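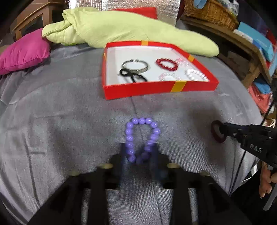

Weronika Czarnecka
Collection lead, household handling, Ukenham site

Notebook entry, 19/09/2023
Task group: small accessories, sorting into and out of a shallow box

Purpose of the session. To extend the accessories set with two-handed examples on a soft surface. Earlier recordings were made on a hard table, and the model trained on them closes its fingers too high when the support gives way beneath the object. The bed with the gray blanket was chosen for this reason and will remain the standard surface for the task group until October.

Layout. Red gift-box tray on the blanket, white interior facing up. Bracelets are laid inside without a fixed order. The set includes the silver cuff bangle, the black cord bracelet, and beaded bracelets in red, white pearl and lavender-purple, together with the clear pinkish one and the pale pink translucent one. The maroon scrunchie belongs to the same group and is handled in the same manner. The green comforter stays at the back of the bed. Ehsan Baloch asked whether it should be removed; I have decided against it, as the homes in the Malix evaluation will not be tidy either.

Operators. Kamran Mirani and Jaime Fonseca took turns on the hand-held grippers. Each episode begins with both grippers open and clear of the tray, and ends when both are open again. An episode is to be kept even where the first grasp fails, provided that the operator recovers without touching the object by hand.

Observations.

The lavender beads behave well when pinched low on the loop. Lifted from the top of the loop, the strand turns in the fingers and the final position is hard to repeat. Operators should be free to use either grasp, but the label must state which one was used. Kamran's labels do this. Jaime's from the first block do not and will have to be completed from the recordings.

The scrunchie is easy to hold and difficult to let go of. The fabric tends to cling to one finger after opening. Two small shakes were used to release it in several episodes. I should like the shakes left in the data for the present. Lucrezia Pellegrini takes the opposite view and would trim them, on the grounds that the model may learn to shake everything. We have agreed to train on both versions and compare.

Where the bangle lies over the cord bracelet, the operator has to choose whether to lift the bangle first or draw the cord out from beneath it. Both were recorded. The written instruction did not say which was wanted, and the episodes should therefore carry the general label "remove one item" until the wording is revised.

The clear pinkish bracelet is poorly separated from the white floor of the box. The object tracker lost it repeatedly, and on one occasion reported it as part of the pearl bracelet. No change is to be made to the lighting. A second tray with a darker lining has been requested from Lương stores so that the two may be compared directly.

The cable on the right-hand gripper requires attention. When the operator reaches across to the far side of the tray, it pulls slightly and the wrist turns to compensate. The turn is visible in the pose traces and does not belong to the task. Ehsan will fit a longer lead before the next block.

Count. 45 episodes were recorded in this session, of which 2 were rejected for lost tracking at the start. The accessories set now stands at 2,778 episodes, rejected ones excluded.

Actions.

Jaime Fonseca - complete the grasp labels for the first block.
Ehsan Baloch - longer lead, right gripper; check the left for the same fault.
Lucrezia Pellegrini - trimmed copy of the scrunchie episodes, stored separately from the originals.
W. Czarnecka - revise the instruction sheet on overlapping items and circulate it to the Turkurach team, who are using the previous version.

Addendum, same day. Kamran reports that the blanket creeps towards the operator over a long block and that the tray goes with it. He has been moving both back between episodes. This is acceptable, but the tray should not be returned to precisely the same place each time. Some variation in its position is wanted.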